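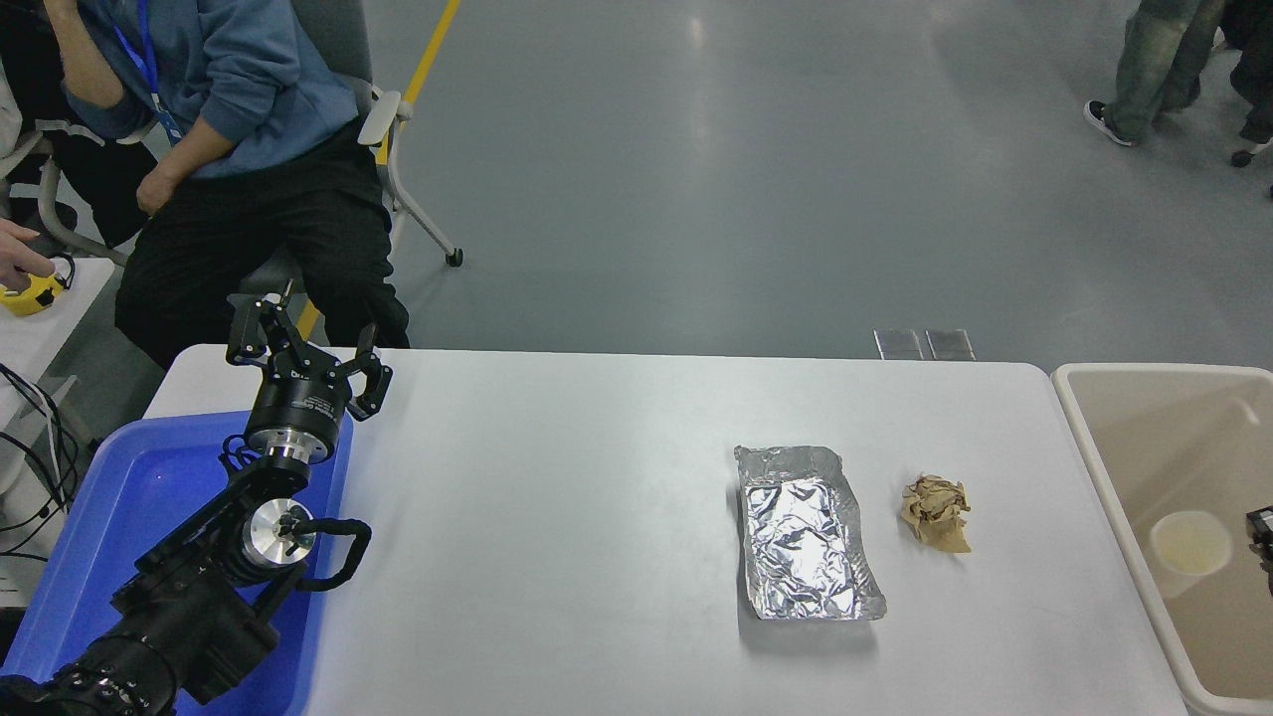 Flosuretti在Ernow餐具回收间启用Stendar双臂分拣工位

桌面残余物分拣由设备承担,现场岗位职责与排班同步调整

Ernow,2024年12月1日(星期日)——团餐服务企业Camenzind与自动化设备供应商Flosuretti今日宣布,Stendar双臂分拣工位已在Camenzind设于Ernow园区的餐具回收间投入日常使用。该工位处理员工午餐后回收台面上的一次性餐余包装,包括铝箔、纸团和纸杯,并将其与可重复使用的托盘分开。工位自8月起试运行,试运行结束后按双方验收条款转入正式使用。

Ernow园区餐厅每个工作日供应午餐862份。启用该工位前,回收间的分拣全部由人工完成:员工站立于回收台一侧,逐件取下托盘上的包装物,按材质投入不同容器,再将托盘送入清洗线。该岗位动作重复度高,手腕和肩部负荷集中在午餐后的时段,手套更换频繁。Camenzind在内部岗位评估中将其列为需优先调整的工序。

设备构成

Stendar工位由两条固定安装的机械臂、末端夹爪、工作台、投放容器及控制单元组成。机械臂各关节配有独立驱动,线缆沿关节外侧布置并预留弯曲余量,便于拆检。两臂分置于工作台左右两侧,控制软件按物件位置分配任务,两臂工作区重叠部分设有互锁,同一时刻只允许一条臂进入。

分拣对象在软件中按变形特性划分为3类:刚性件(托盘)、薄壁件(纸杯等)和易变形件(铝箔、纸团)。刚性件采用固定夹持点;薄壁件限制夹持力上限,并限制闭合速度;易变形件没有稳定的几何外形,系统在每次抓取前重新计算夹持位置,抓取后核对夹爪开度,开度低于设定阈值即判定为空抓,重新规划路径。

同一物件连续空抓达到设定次数时,系统不再尝试,将该物件标记为人工处理,并在操作终端上给出提示。该次数由现场人员在终端上修改,无需供应商介入。

“铝箔是调试中耗时最长的材料。它的表面反光,折皱形态每张都不一样,边缘有时翘起,有时贴在台面上。”Flosuretti项目工程师Cyrill Kaufmann表示,“我们没有要求设备处理所有情况。验收标准里写明了哪些情况必须交给人,移交过程本身也是测试项目。”
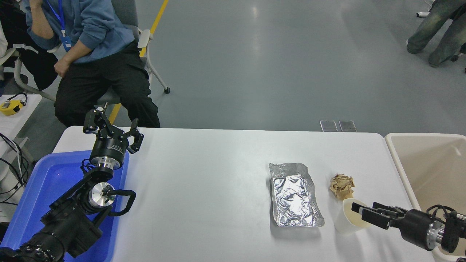 工位布局在试运行期间修改过两次,修改依据主要来自回收间员工的书面反馈。现行布局以取放路径短、人员通行不受阻为原则。蓝色托盘位于工作台左侧、左臂下方,折成浅盘状的铝箔放在台面中部偏右,棕色纸团和侧倒的白色纸杯在铝箔右侧,右臂夹爪的两指朝向纸杯;米色投放桶置于工作台右端之外,右臂投放时无需跨越托盘区。人员座位设在工作台后方,地面以黄色标线划分区域。容器更换由人工完成,更换前须在终端上执行暂停,两臂退回待机位置后方可进入。

岗位变化

Camenzind未因该工位裁减回收间人员编制。原分拣岗位改为工位值守岗位,职责包括:开班前检查夹爪与线缆状态,处理系统移交的物件,更换投放容器,记录停机原因,以及在班次结束后清洁工作台和夹爪表面。值守岗位可坐姿作业,并与清洗线岗位轮换,轮换表由班组自行编制,班组长审批。

参加值守的员工须完成15学时培训,培训计入工作时间。课程内容分为安全停机与复位、终端操作、常见故障判断和夹爪指面更换。机械臂本体的维修不在员工职责范围内,由Flosuretti服务人员负责。

Camenzind运营主管Corina Hubmann表示:“岗位说明书在设备进场之前就开始改写,薪级也做了重新核定。值守岗位要求员工判断故障类型并作记录,按原来的分拣岗位定级不合适。”

回收间班组长Melina Deligiannis参与了试运行全过程。她表示,班组最初对停机处理的分工有不同意见。“第一版流程规定,任何停机都要先打电话给供应商。午餐后的时段等不了。现在的流程把停机分为两级,纸团卡在指间这类情况由我们自己处理,驱动报警才上报。站着重复同一动作的时间少了,填写记录的时间多了,有的同事适应得慢一些,轮换表里给他们多排了清洗线。”

Deligiannis同时指出,现行终端的提示音在清洗线运转时不易听清,班组已提出增加灯光提示的要求。Flosuretti已将该项列入下一次软件与硬件更新。

安全与数据

两臂的速度和力在有人员进入作业区时受到限制,急停按钮设于工作台两侧。工位的视觉数据仅用于物件定位和空抓判定,不用于员工考勤或绩效评价,该项限制已写入Camenzind与员工代表签订的书面协议。停机记录以班次为单位保存,不记录个人姓名。

员工代表Ingvar Egilsson表示:“协议谈判的重点是数据用途和轮换规则。记录的保存期限目前由双方每年复核,我们希望下一版协议能写成固定期限。”

维护安排

夹爪指面为易损件,更换间隔设定为1,000次抓取循环,由终端自动提示,值守员工在班次间隙完成更换并登记。关节与线缆的检查由Flosuretti服务人员按季度进行,检查当日回收间恢复人工分拣,相关排班提前公布。

已知限制

现阶段Stendar工位不处理玻璃、金属餐具和盛有液体的容器。杯中有残留液体时,须由用餐者或值守员工先行倒空。相互粘连的包装物按移交规则由人工分离。Camenzind已在餐厅回收口张贴相应说明。

“是否把餐具纳入分拣范围,要看清洗线一侧的改造进度,目前没有时间表。”Flosuretti产品经理Flurina Egger表示,“在此之前,软件更新集中在薄壁件的夹持力控制和终端提示方式上。”

关于Flosuretti

Flosuretti从事轻型双臂工作站的设计、集成与现场服务,产品用于餐具回收、包装分拣和小件整理等工序。Stendar为其分拣工位产品系列。

关于Camenzind

Camenzind为企业园区提供餐厅运营、餐具清洗和回收服务,Ernow园区餐厅及回收间由其负责运营。

媒体联系

Flosuretti产品部:Flurina Egger
Camenzind运营部:Corina Hubmann

设备技术参数表及岗位培训大纲可向上述联系人索取。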